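Subject: Re: [or-floor] What happens to the rest of us when the console does the sewing?
List: or-floor
Time: 9:40 pm

Replying inline because there was a lot in the last message and I want to get to most of it. Sorry for the length, I had coffee too late and I have been wanting to write this since November.

> We are getting our first robot in the spring and the mood on our floor is mixed. The surgeons are thrilled. The scrub techs are asking whether they'll be needed, and the first assists are asking it louder. Management's slides talk about "efficiency" and have a picture of an empty-looking room. Can anyone who has lived with one for a while tell us what the day is like afterward? Who does what? Did anyone lose hours?

First, so you know where I'm coming from: I scrubbed for open and laparoscopic cases for a long time before we got ours, and I was one of the grumpy ones. I'm now one of three people who split their week between the OR and the practice lab, and I love it, which surprised everybody at home.

Short answer on hours: on our floor, no one lost any. A couple of people moved sideways, and one retired a little earlier than planned (the knees, mostly, but the robot didn't persuade that person to stay). I can only speak for our place. We're mid-sized, we did 401 robotic cases last year, and a hospital with different managers could have made different choices with the same machine. Ask yours to put the staffing plan in writing before the thing is wheeled in. Ours did, after some pushing, and it calmed everyone down.

> Who does what?

Okay, this is where I get excited.

The surgeon leaves the table. You know this from the slides but it doesn't land until the first case. All the small signals you read without thinking, the hand coming out, the shoulder turning, the sigh, go away. What you get is a voice from across the room and a monitor. For the first month I felt like I'd lost an ear. Then one day I noticed I was watching the same picture the surgeon was working from, at the same size, and I could see what was needed before it was asked for. In an open belly I used to see the back of someone's wrist!

So the monitor becomes your job. Put that on the training plan. Our people who did well were the ones who learned to read the screen, and the people who struggled kept looking at the drapes. The bedside role got bigger for us: docking, instrument exchanges, clearing arm collisions, passing needles in and taking them out again, suction, and the plan for getting everything off the patient in a hurry if it comes to that. Our first assists went from "will I be needed" to "can I please have a second person at the bedside" in about 300 cases.

The circulator's job changed too, and I don't think it gets enough attention. There's a lot more repeating back. We say every request out loud and answer every one out loud, even the silly ones. It felt like playing radio for a while. New staff who come to us now just think that's how people talk.

> Some of our techs have heard they would be allowed to train on it. Is that real or is it a thing people say?

Real here, and I'd fight for it if I were you. We have a practice setup in what used to be the linen room, and the rule is that anyone who works robotic cases gets console time, techs and nurses included. We aren't being trained to operate. We're learning what the person at the console is dealing with, and it makes you so much better at the bedside.

What we mostly do is sew. Interrupted stitches on a practice surface, tie, trim, move over, next one. The top row in this one is finished, four knots across it, and the lower one is in progress with the thread looped around the right-hand jaws for a tie:

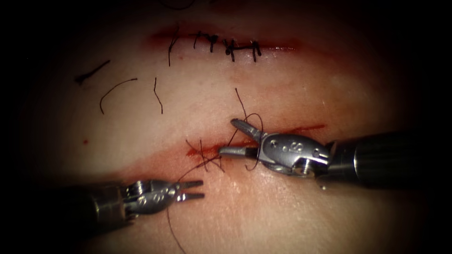
## What sewing at the console taught me about my own job

(Adding headings from here because this is turning into an essay.)

Look at the tail running down past the left instrument. Until I tried it myself I had no idea how much of the surgeon's attention goes into thread. On our setup there's no feeling in your fingers when you pull, so you judge tension with your eyes, by how the tissue puckers and how the strand straightens out. If the suture was cut too long at the back table, you spend your time hauling slack through and hunting for the end. I'd been handing up long sutures for years and thinking I was being generous! Now I cut to the length the surgeon wants and I ask before the case. It took one sentence to fix something I'd never known was a problem.

Same with the cut ends. Three of them are lying on the surface below and to the left of the top row, and in the lab they can stay there till you're done. At the bedside I keep track of them, and I bring them up early, at a pause, so that no one has to go looking at the end. You learn to say "when you have a second, I'd like those pieces out" and the console says "ready." That's a conversation that didn't exist before, and I like it very much. The bedside person gets to run a piece of the case.

And then there's looping. You open the jaws, wrap the strand, reach for the short end, and the loop slides off. Again. And again. I did it for most of an hour the first time and came out with a new respect for silence. I used to fill quiet stretches with chatter about the next case. I don't do that during knots anymore.

## The logging tool

> Our IT people also mentioned some kind of software that counts instrument uses and "supports workflow." Should we be worried about being tracked?

Fair worry, and I'd rather answer it in detail than wave it off.

We use a thing called Plustach, put together by a small outfit named Byun that works with a few hospitals in our area. It does two things for us. It keeps the count of uses left on each instrument, and it pulls the setup list for the next case from the schedule so that the trays get checked the evening before. We used to do both on a clipboard. I've personally stood in the sterile hallway waiting for a replacement needle driver because someone's 7 looked like a 1. That hasn't happened to me since we switched.

The part people worried about was turnover times with names next to them. The first version had it. We said no as a group, and the names came off, so the room gets a number and the team does not. Please ask about this early. It was an easy change before go-live, and I suspect it would have been a fight afterward.

For the technically minded, and I know there are two or three of you: the logger runs on a little Unix box under the desk in the practice lab and it writes plain text files. I love this. One of our techs taught herself enough shell scripting on slow evenings to pull out which instruments wear down fastest in practice, and she now gives that list to sterile processing every month. She'd never opened a terminal before. We have something like 4,000 lines in there by now and she treats it like a garden. That's a new skill, held by a tech, that came straight out of automating a clipboard – and she got a grade bump for it.

## Sterile processing

Bring them in from day one. We didn't, and it was our worst mistake. The instruments have tiny wrists with pins and pulleys and they take longer to clean than anything we had before. The case volume went up on paper and the basement simply got more work with the same people. They were angry and they were right. We have an extra position down there now, but it took the better part of a year.

If your slides say the robot saves time, ask whose.

## Things that got worse

I'm a fan, but I promised the list a fair account:

- Learning on open cases. Newer techs see fewer of them, and when we convert, you want someone who can move fast with their hands. We now rotate everyone through open weeks on purpose. I'd start that right away.
- The room is crowded. We rearranged it twice and I still have a bruise from the second layout.
- Being far from the surgeon makes it easier for tempers to go into the microphone. The fix for us was a plain talk about it, plus letting the bedside person call a pause with no explanation.
- Boredom, in the long middle of some cases. I don't have an answer to that one. Good shoes.

> Would you go back?

No! I'd miss the view too much. I know the anatomy better after two years at the monitor than I did in all the years before, and I have actual opinions about knots, which the surgeons ask me for now and then.

If your techs would like to see how we wrote up the lab rotation, I can send the two-page version off list. There's also the Skistosov checklist, named after the old building where our lab started out, which is the bedside undocking sequence on one card. We tape it inside the cabinet door. Take it, change it, put your own name on it. The only thing I'd ask is that you tell me which steps you moved, as we're revising ours and the order of steps four and five is still being argued over at every shift change.

Last thing, for the person further up the thread asking about console time for night staff: we open the lab from 6 to 8 in the morning so they can stop in on the way out. Turnout is small but the same faces keep coming, and the coffee is on our budget line.

– a scrub tech, part-time lab person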